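Bins, Trays and the Odds and Ends That Live in Them
Gallery updated July 2024

I love a metal bin. Give me something gray and scratched with sloping sides and a good wide lip, and I will find a use for it before I get it home.

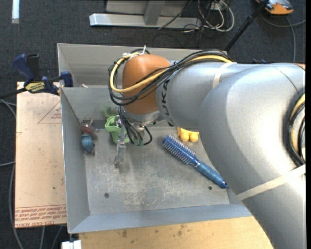

It started with one bin from a hardware store closeout in Dorach, and it has grown into a whole wall of shelving, two rolling carts and a corner of the laundry room. I don't collect them to look at (well, a little). They all get used, every one of them, for brushes and cups and clamps and whatever came out of my pockets that day. People who saw the first version of this page wrote to ask what goes where and how I clean the things, so I've put more words in this time. Click any title for the large version.

The first one
Dorach closeout, shelf tag 799 still stuck underneath. I've tried to peel that tag and given up. It holds kitchen things waiting to go back to the kitchen, and they wait a long time.

Divider in, divider out
A divided bin is the best kind. Small stuff in the narrow part, big stuff in the wide part, and when you're hunting for a pencil stub you only have one little strip to dig through. I moved this divider three times before I liked it.

Brushes, handles up
Dish brushes, a paint brush, a bottle brush and the one I use on boots. They used to sit in a drawer with the bristles all mashed to one side. So much happier now!

The Prudberg haul
Twelve would have been sensible. I came home from the Prudberg school surplus sale with 20, stacked on the back seat with towels between them so they wouldn't rattle. They rattled the whole way.

Same haul, washed
Warm water, dish soap, an old rag, and then straight out in the sun on the driveway. Dry them right away, corners too, or you'll get little orange freckles along the seams.

Scratches
I get asked if I'm going to paint them. No! The scratches are my favorite part. You can tell which end somebody always reached into.

Stamped number
Most of the Prudberg ones have 3125 stamped on the back. If you know what it means, please write to me. Part number, room number, locker number – I've heard all three and I believe a different one every week.

Rubber feet
Set a bare metal bin on a wood shelf and slide it once and you'll know why these are here. Stick-on feet from Onuoha Hardware, four to a bin. They also carry a felt kind, but the felt picks up sawdust.

Cup bin
Plastic picnic cups, measuring scoops, and a mug with no handle that I keep rubber bands in. Cups eat up so much room in a cupboard, and in a bin they can just lie down and roll around.

Sorting day, before
Twice a year everything gets dumped out on a bedsheet on the floor. April is the big one. I put on a ball game and don't answer the phone.

Sorting day, halfway
It always looks worse at this point. Keep going.

Sorting day, after
Three piles became two bins and a bag for the thrift store. The cat toys turned up under the string, along with a key that opens nothing in this house.

Liners
Leftover shelf liner cut to fit, for the bins with glass jars in them. Trace the outside on the liner, cut a finger's width inside your line, and trim from there. My first one came out too big and I had it curling up the sides for months.

No liner
For tools, bare metal all the way. The sound of a wrench going into a steel bin is one of the great sounds.

Prarkley tray
A shallow one from the Prarkley swap meet. It was full of clothespins when I bought it and the seller threw those in too. Now it lives by the back door and catches gloves, seed packets and the dog's leash.

Dent repair
A block of wood on one side, a rubber mallet on the other, and lots of small taps. The dent isn't gone but the bin sits flat again, and that was all I wanted.

The handle that came off
Two new screws with washers behind them and it's stronger than before. Check the length first so the ends don't poke through where your fingers go.

Labels that lasted
Masking tape and a fat black marker. I've tried the nice printed ones and they fell off in the first humid week. Tape stays put, and when the contents change you just tear it off and write another.

Labels that didn't
Chalkboard paint. It looked great for a day.

Kids' table
String, glue sticks, bottle caps, cardboard tubes. The rule is that anything in the bin can be used and nothing has to be saved. It empties out fast on a rainy afternoon and I fill it again from the recycling.

Garage cart
The deep ones go on the bottom shelf and the shallow ones on top where you can see into them. I had it the other way around for a year – I have no idea why.

Overflow
The bin for things that don't have a bin. Every house needs one! Mine gets gone through on sorting day and whatever has been in there two times running goes out.

Wall, full
All the shelves in use, and it makes me grin when I turn the light on. The gap at the bottom left is for a wide one with a divider I've got my eye on at Prarkley.

If you have bins of your own, send them along and tell me what you keep in them. I'm especially after ideas for very narrow ones, which I keep buying and then filling with nothing but pens. I'd also love to hear from anybody who has found a good way to get old glue off the bottom without taking the finish with it.

More pages: Shelves / Jars and Lids / The Laundry Room Corner / Guest Book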